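HTX 91: Care and Storage of Household Textiles
Plokham Evening School
Handout 4. Plush and stuffed toys: sorting, bagging, boxing
Instructor: Nisha Tyagi. Lab sessions: Algirdas Koppel

Reading before class: course reader, chapter on pile fabrics, through the section on backing cloth. Skip the part on carpets.

4.1 Scope

Handout 3 dealt with flat textiles. These can be folded, and the main storage fault is a hard crease. A plush toy can't be folded. It has a pile surface, a backing cloth, a filling, seams under constant light tension, and often one or more attached parts made of something else. Each of these responds to storage in its own way, and the weakest one sets the conditions for the whole object.

The term "plush" is used in these notes for any stuffed toy with a raised pile, whatever the fiber. Most modern examples are polyester pile on a knit backing with polyester fill. Older ones may be mohair with wood wool or kapok and are covered in Handout 6.

4.2 Pile length

Sort by pile length before sorting by size.

Short pile (velour, minky) shows pressure marks early but usually recovers with light brushing. Surface dust can be removed with a lint roller.

Long pile hides dirt at the root. Check by parting the pile with two fingers at the underside, the back of the neck and the inside of the limbs. Lint rollers pull long pile and should be kept off it. Use a wide-tooth comb, working from the tips toward the root, with the free hand holding the backing still.

Mixed pile is common on faces, where a muzzle or paw pad is set in with a different fabric. Treat each area by its own pile length. The seam between the two is where dye transfer is seen first, especially where a saturated color meets white.

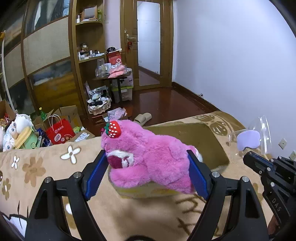 Long pile also makes a toy look fuller than it is. When judging how much room an item needs in a box, press it lightly at the middle and release. The width under light pressure is the packing width. The width at rest is the storage width, and the box must be chosen by the second figure. Students regularly choose by the first, get the lid closed, and find flattened pile at the next inspection.

4.3 Attached parts

Attached parts include plastic eyes and noses, embroidered features, bows, fruit or flower ornaments, hang loops, key rings and chains. Record them on the item card before bagging, with position (top of head, left ear, back seam).

Points to check:

Attachment. Glued, stitched, or set through the backing with a washer. Glued parts are the first to fail in a warm closet. Pull gently in line with the stitching only.

Hardness. A hard part will print its outline into any pile pressed against it. Turn it away from neighboring items or cover it with a square of unprinted tissue.

Metal. Any ring or chain is wrapped separately, even if it can't be removed. Plated rings have left gray marks on white pile in the Auer study set (drawer with the green label, ask Algirdas for the key).

Scent. Some toys are sold scented. The scent is normally carried in the fill or in a small sachet behind the back seam, and it moves to whatever is stored alongside. Scented items go in their own bag and, where space allows, their own box. Write SCENTED on the item card. Airing weakens the scent at the surface and does little about the source.

4.4 Sorting on the floor

A table is preferred for cleaning. For sorting, the floor is better, because a household collection seldom fits on a table and items placed near the edge fall. Use a rug, blanket or sheet. Shake it out first. If it has a fleecy surface, expect some fiber transfer to long pile and comb afterward.

Divide the work area into three zones:

Zone A, unsorted. A loose pile is acceptable here for the length of a session.
Zone B, the item in hand. One item at a time.
Zone C, the open box.

Zones A and C should not touch. In most failed exercises last term the unsorted pile had spread as far as the box, and unrecorded items were packed. Cúc Dương's worksheet (attached at the back) has a sketch of the layout she used for a collection in a sitting room, with the cabinet behind her and the doorway left clear. Copy the arrangement if your room allows it.

Remove from the work area anything made of glass, anything holding liquid, and all food. If a non-textile item belongs to the same household lot, it gets its own box and its own list.

4.5 Bags

Factory bags. Small plush is often sold in a clear plastic bag. The film is intended for transport and display. For storage under one year it may stay on, provided it is opened at one end. For longer storage take it off. Sealed film holds moisture against the pile, and some films turn sticky and leave a residue that doesn't brush out.

Exception: where the bag carries a printed label that identifies the item, keep the bag flat in the folder with the item card.

Storage bags. Use washed, undyed cotton or a nonwoven bag. Size it so that the toy can be turned over inside without pushing. Close with a cotton tape tied in a bow. Elastic cord cuts into the pile and perishes.

Vacuum bags are not used in this course for any plush. Fill that has been compressed for months comes back unevenly, and the seams take the load when it does.
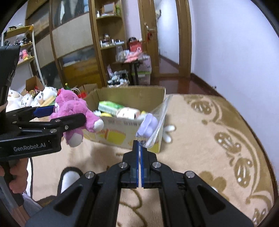
Small lavender plush item in its clear bag; open box and toy pile on the rug behind.

4.6 Boxes

Printed retail cartons are reused in most homes and will be what you meet in practice. They are adequate for short storage when clean, dry and free of food residue. Line them. The inside of a retail carton is generally unprinted, but the flaps may carry ink on one side, and the flaps are what rub against the top layer.

Lining: two sheets of unbuffered tissue crossed at the base, long enough to fold over the top.

Order of packing:

1. Heaviest and shortest pile at the base.
2. Long pile above, face up, limbs in the position they were sewn.
3. Items with attached hard parts last, ornament upward.
4. Crumpled tissue in the gaps at the corners. Do not fill corners with small toys.

Keep other packaged goods out of the box. Cosmetics, cleaning products and snacks are frequently found in the same carton as toys because they arrived in the same delivery or were set down in the nearest open container. Take them out before starting the list, so that the list and the box agree from the first line.

Leave 20 mm of clear space under the closed lid. Do not exceed 10 items per box in the lab exercise, whatever their size. At home the limit is the number that can lie in two layers.

4.7 Labeling

The label goes on the short end of the box, at the upper left. It carries the box letter, the month (for example, May), the number of cards inside, and the word SCENTED where it applies. No description of the contents on the outside. Use pencil or a pigment pen. The Trosard pens in the supply cabinet are pigment; the Mundetti ones are dye-based and are for the whiteboard plan only.

Item cards go inside, in a paper envelope on top of the tissue. Do not pin or staple a card to a toy.

4.8 Handling notes from the lab

Hold the body on both sides, at the widest part, with flat pressure. Avoid lifting by the head, ear, loop or ornament. On small toys a narrow grip at one point drags the pile sideways and shifts the fill away from the point held.

When moving a toy into a bag, open the bag fully, lower the toy, and draw the bag up. Pushing the toy down reverses the pile along its whole length.

Soft slippers or socks in the work area. Outdoor shoes stay at the door.

Bình Kiều asked whether long sleeves should be rolled. Yes for knitwear, which sheds. Smooth woven cuffs may stay down.

4.9 Exercise 4

Work in pairs. Each pair receives one mixed lot from the Auer study set and one empty retail carton.

Sort the lot by pile length. Complete a card for each item, including attached parts and their position. Decide for each bagged item whether the bag stays, is opened, or is removed, and give the ground for the decision in one line. Pack, line and label the carton. Exchange cartons with another pair and unpack theirs against the cards, noting every mismatch.

Write up in no more than 300 words per person. Cards and the mismatch list are attached separately and don't count toward the length. Hand in to Kusum Shakya at the lab desk before 6 p.m. on the day of the next session.

Marks: cards 10, packing 10, write-up 20.

4.10 Terms

Backing: the knit or woven cloth that holds the pile.
Crushing: pile bent at the root under load, still attached.
Matting: pile tangled at the tips, usually with dust or residue.
Packing width: see 4.2.
Storage width: see 4.2.
Transfer: movement of dye, scent or loose fiber from one item to another.

Next: Handout 5, foam-filled cushions and seat pads. Bring a tape measure.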